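# Lost property talk, Brasta libraries meetup

20 min slot, keep to 15, leave time for questions
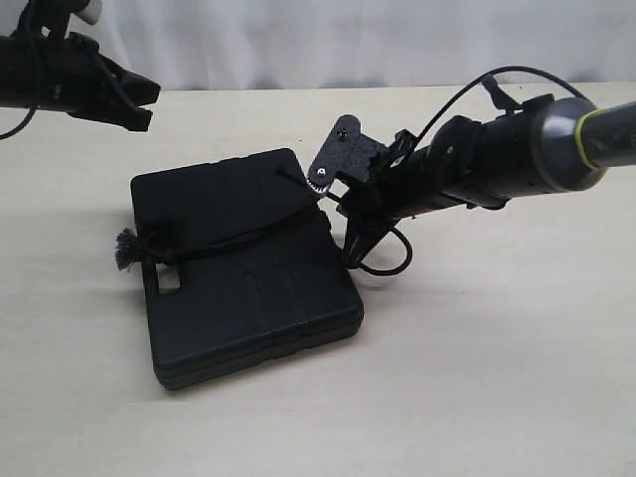 - Start with the umbrella story. Short version!! Hilde has heard the long one
- Who we are: four branches, one lost property cupboard, at Nyamweya branch. Cupboard does not close.
- Last year: 900 items handed in. 130 claimed. Pause here, let them do the math
- Ask the room: who has a cupboard like this? hands up

**What people leave**
- gloves (singles, always), glasses, chargers, one wedding cake topper
- kids' stuff peaks in May, school trips
- Glasses are the sad ones. People buy new before they think to ring us

**What we changed**
- Old way: paper book at each desk, everybodys handwriting different. "blue thing, 2nd floor"
- Now one shared list, Josphat Lema set it up over a lunch break. Date, place, what it is, shelf no.
- Tag goes on at the desk, same day. If it waits it never happens
- Phones + wallets go in the safe, NOT the cupboard. Say this twice
- Keep 77 days then charity shop. Why 77? Old rule from Hultivier branch, couldn't find who wrote it, kept it

**What went wrong**
- Put photos of everything online. Bad idea, three people claimed the same scarf
- Now we ask them to describe it first, then we go look
- the smell problem (lunch boxes). Food containers get binned at closing, sign on the door says so

**Asks**
- want to swap lists with Hundodari, their bus station is next door, same stuff goes missing
- Hilde Segers has the blank list, email her, dont email me til after the move

Questions. If none, tell teh cake topper story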